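Keep the Old Desktop
Posted 6/20/20

The school district in Lonelmont plans to replace 804 desktop computers this year. Most of them work. The reason given is age, and I think age is a poor reason to get rid of a machine that still starts up in the morning and opens a spreadsheet.

I have used the same desktop for 9 years. In March it would not boot, and the first shop I called told me to buy a new one before asking what was wrong. The second shop, Postgate, put in a new power supply for less than the cost of a week's groceries. 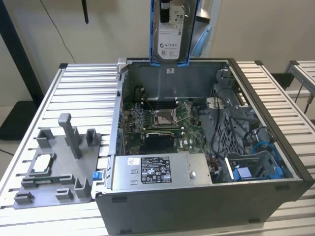
That difference matters to a household and it matters more to a school. A new office computer with a monitor runs close to $1,000 once you add the software people forget to count. A used part usually costs a small fraction of that, and an hour of labor is still cheap next to a full replacement.

What It Takes

Repair needs three things: parts, a place to work, and someone paid to do it. The last one gets cut first. Fosel used to have two repair counters and now has none, so people there drive to Postgate or throw the thing out.

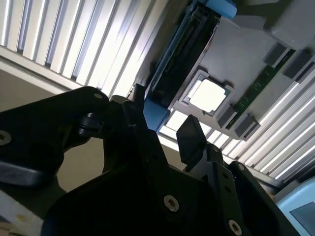 A black gripper, with the ceiling light behind it.

I don't accept that the skill is too rare. Swapping a drive or adding memory can be taught in an afternoon. Diagnosing a bad board takes longer, and a shop should charge for that time.

Some machines should go. If a computer can no longer get security updates, it doesn't belong on a school network. But that should be decided model by model, with the list made public.

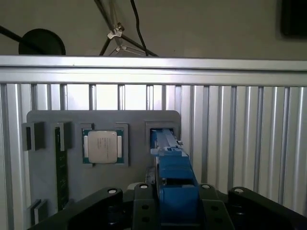
What the District Should Do

Put the repair work out to bid before the purchase order is signed. The Ahuja recycling center already takes in old office computers and could set aside the good parts. Replace what can't be fixed, and report the cost of both in the same budget line so that parents can compare them.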